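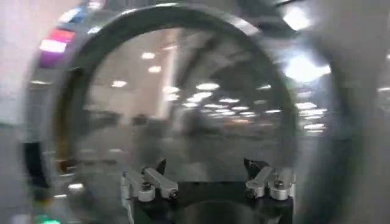

Flurotura dye notebook, May, madder on wool, second round

Starting at 6:40 in the morning because the water heater in the wet room takes forever and I wanted the first bath moving before the day got warm. Coffee first, then mordant. The skeins from last night sat in their alum bath with the lid on and felt slick in the way I like, so I squeezed them out and left them in the colander while I sorted out the root.

Root is the Nullau lot again, the coarse one. I know we said we'd switch to powder, but the powder gets into everything (I was picking red grit out of the carders for a week last time!) and I'd rather grind what I need and strain it properly. I soaked the chopped root overnight in cold water, poured off the first yellow liquor and kept it in the blue bucket. Please don't throw that out, it makes a very decent apricot and I want to try it on the silk noil.

The whole point of this round is temperature. The recipe I'm working from is in the 1929 pamphlet from the Ambaye weavers' school, the stapled one with the oil stain on the back, and it says to keep the bath "under the point where the hand will not stay in." Lovely, thank you, whose hand? I settled on 60 C and stuck to it with the candy thermometer clipped to the side of the pot. Last round I let it creep up while I was on the phone and we got brick. Nice brick, and it sold, but it's not what was asked for.

What went in the pot, in order: soft water from the rain barrel, the ground root tied in an old pillowcase, a spoon of chalk, then the wool once everything had been warm for a good half hour. I put in 7 small skeins, all Bastton worsted, and pulled them at different times with a knot of cotton on each so I can tell them apart later. One knot is the first out, two is the next, and so on up.

8:15. Bath looks like tomato soup. Smells like a wet shed, as usual. First skein out is a pale coral, quite even, with a lighter patch where the tie was too tight. My fault. I keep telling everyone to tie figure eights loosely and then I go and strangle mine.

9:00. Pulled the second and third. There's hardly any difference between them, which surprised me a bit, and then the fourth came out a clear step redder. I wonder if the chalk only really got going once I'd moved the bag around. I'd been leaving it on one side of the pot out of laziness. From now on I'm giving the bag a press with the wooden spoon every time I check the thermometer. 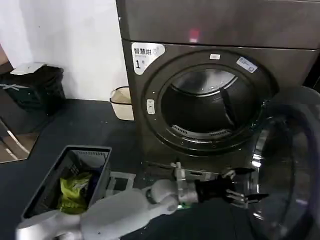 10:30. Everything out except the last skein, which I'm going to let cool in the pot overnight. The pamphlet is very keen on cooling in the bath and spends a whole paragraph on it, after giving the mordant amounts in one line with no units. I do think it helps the depth. I also think it makes the wool a little harsh, so I want to compare the feel against the third skein once both have rested for a few days.

Rinsing: lukewarm first, then cooler, no soap yet. I used to go straight in with wool wash and I'm pretty sure I was washing away color that would have settled if I'd left it alone. So they get a plain rinse, a squeeze in a towel, and then over the rail by the north window. No sun on them! The sample card we left on the sill over the winter has gone noticeably brown on the window side and I don't want to be guessing which change came from the dye and which from the light.

Costs, since I was asked at lunch. The root is the expensive part by a long way. The alum is next to nothing and the chalk is cheaper still. I can get a second and probably a third bath from the same bag of root, getting pinker each time, and if we price the pinks as their own color instead of as failed reds then the whole thing looks a lot healthier. I'd like to call them something other than "exhaust." Suggestions on the back of this page, please, and keep them clean.

Couple of things that went wrong. The pillowcase has a hole in one corner, so there are bits of root in the first two skeins and they'll need a good shake when dry. I ran out of rain water near the end and topped up from the tap, maybe a quart, so skeins six and seven aren't a completely fair comparison. Our tap water is hard enough to stand a spoon in. I should have filled the spare jug yesterday when I noticed the barrel was low — I wrote it on my hand and then washed my hands.

Also the scale is drifting again. It read 4 grams with nothing on it this morning and I zeroed it twice before it behaved. New battery before anybody weighs out iron, please, that's the one where a few grams really do matter.

Afternoon: used the spent bath for a scrap of linen that had been sitting in soy milk. Dusty rose, a bit blotchy, and I love it. Not sure it's any use to us, but I cut a piece and taped it in at the bottom of the page anyway.

To do next time: mend the pillowcase or find a new one, fill both jugs, try the same bath with half the chalk, and write the knot numbers on the card before I forget which way I was counting.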